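Milora: surfaces and tabletop things

Milora is a set of pictures of tables and what ends up on them. It holds 2,000 images in 4 folders, split by how much clutter a reasonable person would tolerate. The first folder is plain surface: seams, grooves, smudges, and the kind of gray that paint stores give a name to.

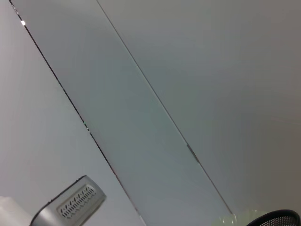
Vilja Nieminen, for Pivwood
9 November 2024

Seams get their own label because people kept tagging them as cables. A seam is a line in the surface. If it thickens into a dark mark partway along, use "seam" and add "mark". Please don't write "crack". Raimo Heiskanen wrote "crack" 500 times in November and we are still fixing it.

The other folders have objects. Labels are plain nouns in the singular, with material second and only when you're sure of it. Fruit you can't name is "fruit". We lost an afternoon to nectarines.

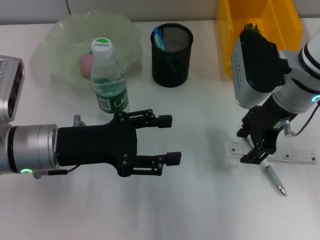 Containers are the messiest class in the set, and I say that as the person who defined it. The rule is that a container and its contents get separate labels, even when one is mostly hiding the other. So the fluted green bowl is "bowl", the pink thing in it is "fruit", and the bottle standing in front gets its own line. A mesh holder with pens in it is "pen holder" plus "pen". Yellow bins go under "bin", whatever Tuncay Şimşekoğlu tells you.

Known problems

Folder 3 has duplicates.
"Bowl" and "dish" overlap. Kaisu Ahonen has views.
Brand names are transcribed only if readable.

Corrections go to Dougal Moffat, who reads them in batches of 5.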